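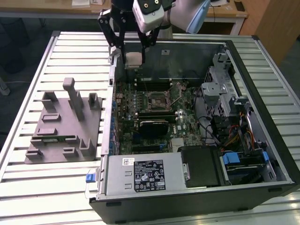
Birnia Repair & Reuse – person wanted, casual to start, maybe more

Posted Fri 20 May. Will take it down once we've got someone.

We're after a workshop and front counter person for our Triltlow shop. 18 hours a week over three days, one of them a Saturday. Could go up to 27 from August when the school laptop contract kicks in, if you want the extra. If you don't want the extra tell us, that's fine too.

What we do: fix and resell second-hand computers, mostly desktops and laptops, the odd printer (we try to say no to printers). Money from sales keeps the low-cost repair counter going. Been in Triltlow six years, in the old carpet showroom on Bruva Street, next to the tyre place. Parking out back, bus stops across the road.

The job, more or less:

Mornings at the counter. Booking in repairs, taking donations, ringing people to say it's ready or it's dead. Lots of ringing people. Some of them will want to talk about the council and you'll need to wind that up politely.

Afternoons on the bench. Opening towers, testing memory and power supplies, blowing out dust, swapping drives, wiping drives properly and writing it in the book. Putting an operating system on and checking the sound works. The sound never gets checked. Please check the sound.

Stripping what can't be saved. Boards in one tub, cable in another, steel in the cage. Scrap pickup is Wednesday mornings, so cage has to be at the roller door by 8.

Stock goes on Tufa, our inventory system. It's old and a bit cranky and the search only likes lower case. You'll be shown. Every machine gets a tag number before it goes on a shelf – no tag, no shelf.

Some lifting. Towers, monitors, the occasional box of somebody's late uncle's hard drives. If lifting is a problem say so and we'll work out who does what, it's not a dealbreaker.

You'll need:

– to be comfortable inside a desktop PC. No certificate needed. If you built your own or kept your family's going, that counts
– decent phone manner
– readable handwriting, the labels are still handwritten
– to be able to work in Australia
– to be 18 or over
– a police check, we pay for it

Good but not neccessary: soldering, Linux, a second language, a driver's licence (manual, the van is manual). Forklift ticket would be amazing but we don't have a forklift any more so ignore that.

Pay is at the award, casual loading on top, super paid every quarter. Ask us for the exact rate when you ring and we'll read it out to you. Staff get parts at cost and first look at anything going in the clearance bin. Bench aprons and safety glasses supplied. Steel-cap shoes you bring, we put money toward them after your first month.

Training: first two weeks you're paired up the whole time, not left alone on the counter. After that there's a bench day once a month where we shut early and go over whatever has been stumping people. Last one was laptop hinges. Went badly for the hinges.

Hours are 9 to 3.30 with a half hour unpaid for lunch. Kitchen has a microwave and a good kettle. Heating in the workshop is average, bring a jumper in winter.

To apply: email or drop in a page about yourself and what you've fixed. One page. A resume is ok as well but the page is what we read first. Tell us which days you can't do. Put job number 536 on it so it doesnt end up in with the repair enquiries. Counter is open Tuesday to Saturday, hand it to whoever is there.

We'll ring everyone, yes or no. People we like come in for a paid two hour trial on the bench, nothing sneaky, you'll get a tower with a fault in it and a cup of tea. Fine to look things up. Fine to ask.

People who've been out of work a while or are changing over from something else very welcome. Same if you need step-free access – front door is level, toilet is accessible, benches go up and down.

Questions, ring the shop and ask for the workshop. If it rings out we're at the roller door, try again in ten minutes.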